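Speaker notes – Budgeting for a two-arm bench
Site planning session, Cernstead, 23rd March

Opening. Say who the talk is for: people who have been told there may be money for a robot bench and need to turn that into a purchase request. Keep this part short. Most of the room has seen the Brorik proposal already, so don't go through it again.

Put up both slides and leave them up while people settle.
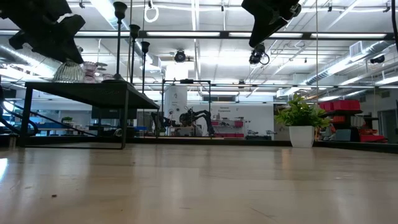

Glassware and robot arms, in both slides.

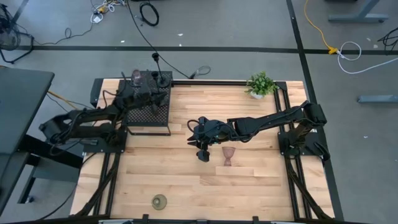
What should we pay for first, the arms or the space they go in? The space. Floor area, power and network all have to be agreed with the building before a delivery date means anything, and a late change to any of them will hold up everything else on the order.

Next slide: the four budget lines.

Line one is the arms and grippers. People expect this to be the whole budget. Ask for quotes with the controllers, mounting plates and cables listed separately. Two of the quotes we got for Zusside left the plates out, and we only saw it when we put the pages side by side.

Line two is the bench and frame. Decide early if it's bought as a kit or built in our own shop. The shop rate looks cheaper on paper, but the hours have to come from somewhere. At Rutherford the build took 11 working days, and the shop did no other work for us during that time.

Line three is cameras, mounts and computers. Mention spare cables here. We put down $500 for cables and connectors at Zusside and used all of it. Cable lengths should be measured after the bench position is marked on the floor. Leave slack for the full reach of each arm.

Line four is small items. Tabletop objects, stands, clamps, tape, storage bins, replacement finger pads. The Rutherford list ran to 103 separate items. Purchasing would like one order, so group them by supplier and send a single sheet. If the work includes glass, budget for breakage and for cleaning up after it. Gloves and a proper bin go on the same sheet.

Pause for questions here if time is short later.

Next slide: the floor plan.

Walk through the steps in this order:
Mark the bench outline with tape.
Mark the full reach of both arms, including the part that goes past the edge of the table.
Check that a person can get by on every side with a cart.
Find the nearest outlets and ask what else is on the same circuit.
Only then sign off on the bench size.

Point out that the reach outline is the one people skip. A bench fits on the plan, the arms swing out past it, and then a desk has to move. Moving furniture at Cernstead goes through a separate request with its own cost code.

Next slide: running costs.

Cover service, spare parts and staff time. The service contract is priced per arm. Keep one spare gripper on the shelf for every 2 benches. Staff time is the biggest number on this slide and it's the one that gets cut first, so show it as hours per week and let people see what the hours are for – setup, resets, checks, small repairs.

Don't promise a saving in the first year. If someone asks for a payback figure, tell them we don't have one yet and that the Zusside numbers will be ready in June.

Last slide: what to send in.

One page per bench. The four lines, the floor plan with the reach marked, the running costs and the name of the person who will own the equipment. Quotes attached as separate files. Requests without a floor plan will be sent back.

Leave ten minutes for questions. Handouts are on the table by the door, and the blank request form is on the shared drive in the Brorik folder.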